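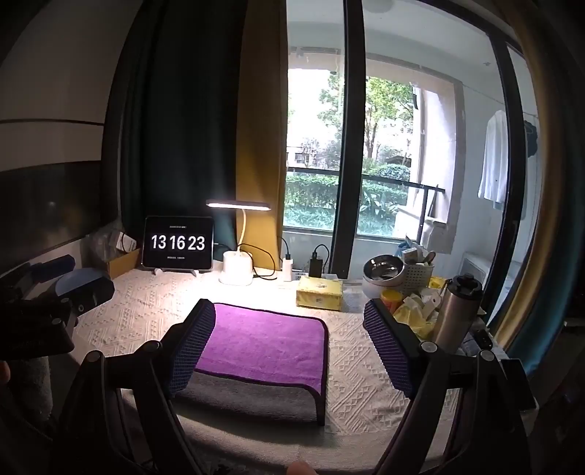 NOLAU, April

Folding a towel, gripper in hand, at 13:16 on the desk clock. Blue textured pads on both jaws, a purple microfiber towel between them, and a patterned tablecloth underneath.

Home | Gallery | Planning | Parts | Contact

We're drawing up next year's equipment list for the Darko project, and I've been looking forward to this part for months! Everything on the list has to earn its place on an ordinary desk, with ordinary laundry and bowls and tissue boxes, so that's where the planning starts.

The big line is hand-held grippers. We have 4 now and want more -- Flevedeo quoted us $160 per unit if we order 50, with the mounts included. Jokidex came in a little higher but ships spare linkage arms with every set, and I'm still going back and forth on that one.

Pads get their own line this time. Last year they were lumped in with "misc" and we ran short by spring. I've put down 81 pairs, all the same texture, and a small bag of pivot knobs and bolts to go with them.

Cloth is the fun part of the budget (and the cheapest!). Microfiber towels in several colors, hemmed and unhemmed, plus a few tablecloths with a raised pattern. Lamps, power strips and plug adapters are on the shared sheet already. Quotes for the storage bins are due back before the end of the month.

12 shares | 3 comments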